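3.2 Containers and portioning of the cold lunch

The households in the Dellen group were asked to pack a cold lunch in a divided steel tray instead of the single plastic box which most of them used before. We selected steel for the reason that it does not keep the smell of food, and parents in the earlier Pruvton interviews complained often of this. The tray has one larger and one smaller compartment (Figure 2).

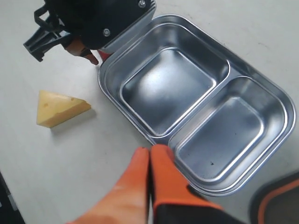

Figure 2. Divided lunch tray, empty, with a wedge of cheese beside it (top); container with the lid in place (bottom).

In total 59 households returned the packing diary, and 28 of them wrote down the position of each food. The instruction did not say which compartment is meant for which food. Even so, cheese was put mostly in the smaller one, together with fruit or raw vegetables, and bread took the larger one. Several parents noted that a cheese wedge must be cut before packing, as otherwise it leaves little space for its neighbour. Matić recommends to weigh the cheese after cutting, and we followed this practice.
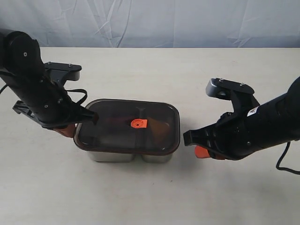

The lid was the second point of interest. A tinted lid lets the colour of the food be only partly recognized, so 12 households added a paper label. The orange valve in the middle of the lid was mentioned in the diaries more often than the compartments, mainly with regard to washing. Nearly 90 per cent of the lunches were closed in the evening and stored in the fridge until the morning. The effect of this on the cheese is treated in Section 3.3.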